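Cellden Housing Association
17 Dec 2018

1/ Over the coming weeks we will be writing to all households at Bremier Court and Tilahun House about changes to the way repairs are reported and booked. This thread sets out the main points for residents who would like to read them before the letter arrives.

2/ The changes apply to day-to-day repairs inside the home: taps, locks, radiators, extractor fans, internal doors and similar. They do not apply to planned works such as the window programme at Bremier Court, which will carry on under the existing arrangements until May.

3/ Repairs will be placed in one of three groups. Emergency repairs will be attended within 6 hours. Urgent repairs will be attended within three working days. All other repairs will be completed within 20 working days of the report.

4/ An emergency is a fault that puts a person at risk or is causing serious damage to the building. Total loss of heating in winter, a burst pipe, a front door that cannot be made secure and a complete loss of power are all emergencies. A dripping tap is a routine repair - please report it all the same.

5/ If you smell gas, do not wait for us. Open the windows, leave the property and call the national gas emergency line. You may tell us afterwards.

6/ Residents will be offered a morning or an afternoon appointment. Morning appointments run from 8am to 12 noon and afternoon appointments from 12 noon to 5pm. A school-run appointment, avoiding the start and end of the school day, can be requested when booking.

7/ Our contractor, Gultard, will send a text message the evening before the visit and a second message when the operative is on the way. Please check that we hold your current mobile number. Residents without a mobile will be telephoned on their landline.
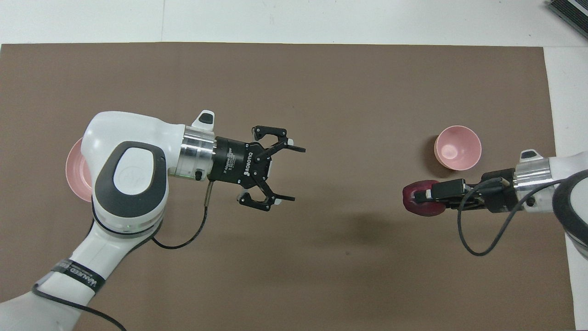 8/ One tenant at Tilahun House asked at the residents' meeting why she should have to stay in for a whole afternoon when the job itself takes ten minutes, and whether Gultard could at least give a two-hour slot.

9/ We have raised this with the contractor. Two-hour slots will be tried at Tilahun House first, for routine repairs only. We will report on the results to residents of both buildings before deciding whether to extend them.

10/ Missed appointments were the most common subject of complaint this year. We received 183 complaints about repairs in total, and a good many of these concerned visits that were cancelled without notice. This is below the standard residents are entitled to expect, and we apologise to those affected.

11/ From the start of the new arrangements, any household whose appointment is missed by the contractor will receive a payment of £12, credited to the rent account. There is no form to fill in. If the credit has not appeared on your next statement, please contact the housing office.

12/ Where a resident is not at home at the agreed time, the operative will leave a card and the repair will be held open for ten working days. After that it will be closed and will need to be reported again. No charge will be made.

13/ Some repairs remain the responsibility of the tenant under the tenancy agreement. These include light bulbs, toilet seats, plugs and chains for sinks and baths, and replacement keys. Tenants aged over 70, or with a disability that makes such tasks difficult, may ask us to carry them out free of charge.

14/ Leaseholders should note that we are responsible for the structure and shared areas only. Faults inside a leasehold flat are for the leaseholder to put right, unless the cause lies in a communal pipe or the roof.

15/ Reports can be made by telephone, through the residents' portal or in person at the housing office. Please do not report repairs by replying to this account - it is not staffed in the evening and we cannot discuss individual homes in public.

16/ The letter will be available in large print and in translation on request. Copies of the full repairs policy will be kept at the housing office and in the entrance lobby of each building.

17/ The office will close at noon on Christmas Eve and reopen on 2 January. The emergency repairs line will be open throughout.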